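4.2 Mise en œuvre du kit bimanuel

Le kit Sturnine est livré par Kulwood avec deux bras, leurs préhenseurs et un contrôleur commun. Nous l'évaluons ici sur des objets légers et déformables, pour lesquels la documentation du fournisseur ne donne aucune consigne d'effort. Deux objets ont été retenus : une boule de papier froissé et une barquette en aluminium. Chaque bras est commandé séparément — la synchronisation proposée par le kit a été désactivée.

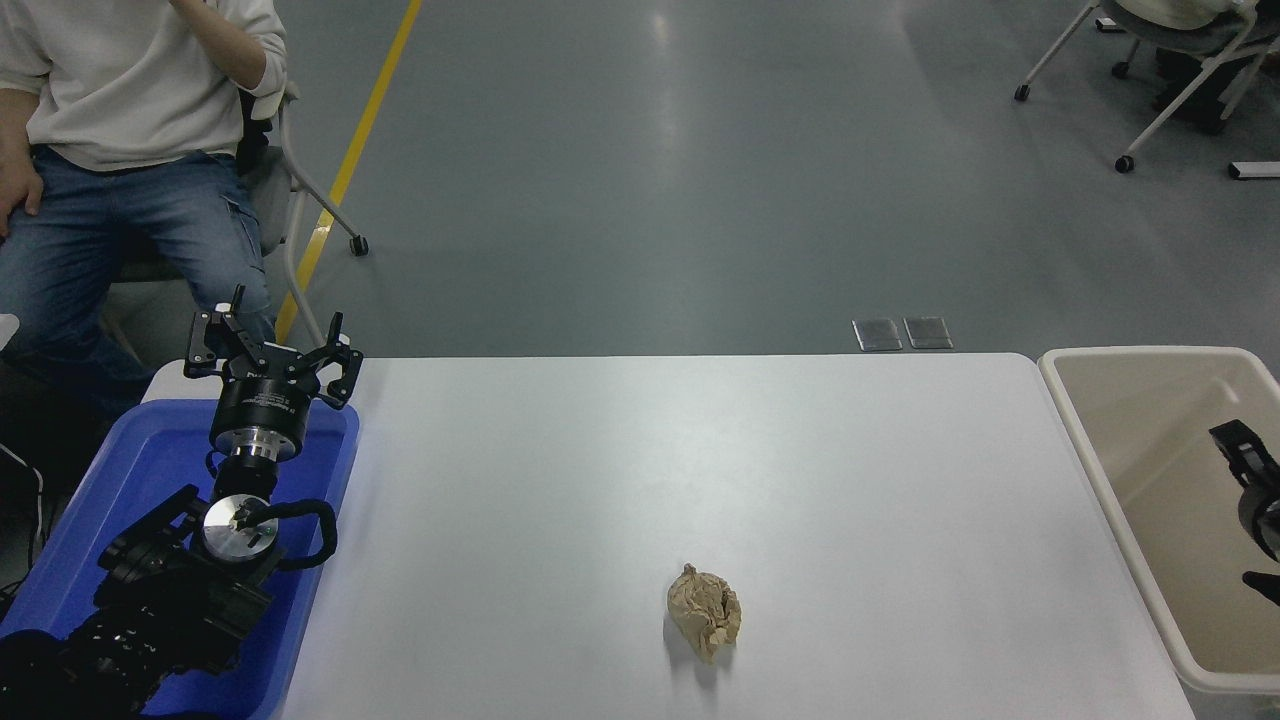
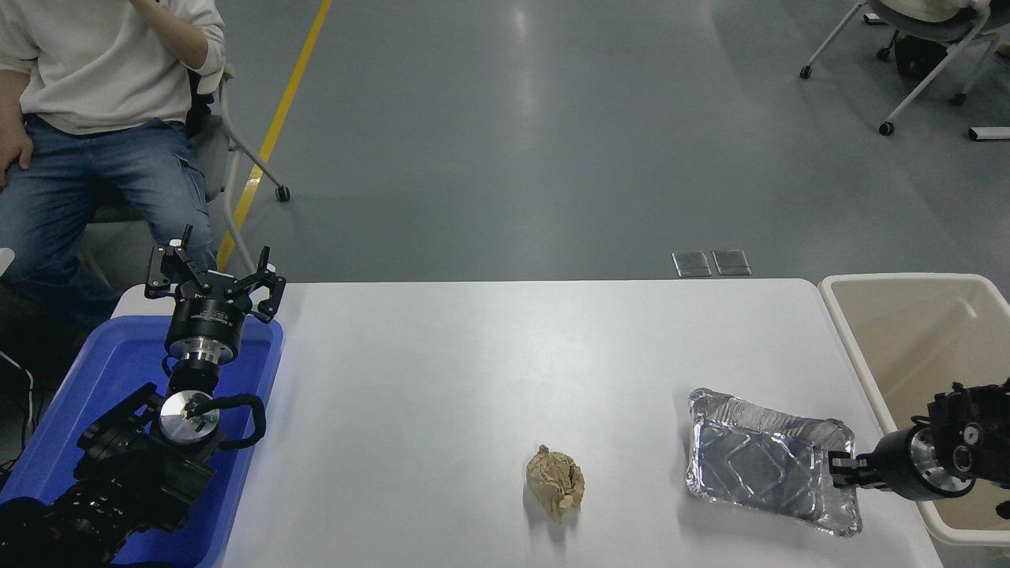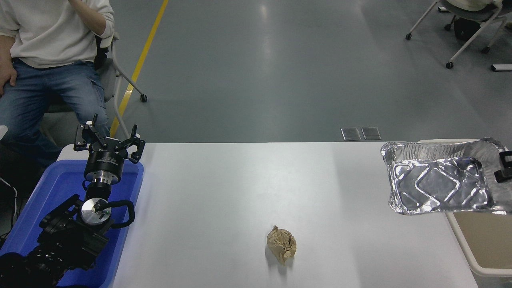
Figure 8. Poste d'essai, bras gauche à préhenseur ouvert, boule de papier sur la table blanche.

Wonmont, janvier

La barquette pose une difficulté que le papier ne présente pas. Saisie par un seul bord, comme dans la troisième vue de la figure 8, elle fait porter tout l'effort sur une paroi mince, et une consigne de fermeture trop élevée risque de marquer le rebord. Nous avons donc limité l'ouverture et la vitesse d'approche par logiciel, selon la procédure décrite par Viklund et Fjeld dans leur rapport interne.

La campagne comprend 1177 saisies, enregistrées à une fréquence de 1000 Hz côté contrôleur. Les journaux sont tronqués au-delà de 4000 lignes par le logiciel fourni, limite que Kulwood ne mentionne pas et qui nous a obligés à scinder les séquences longues. L'étalonnage des deux bras a été réalisé par A. Lunde avant la campagne. Les écarts entre consigne et position mesurée sont discutés en section 4.3.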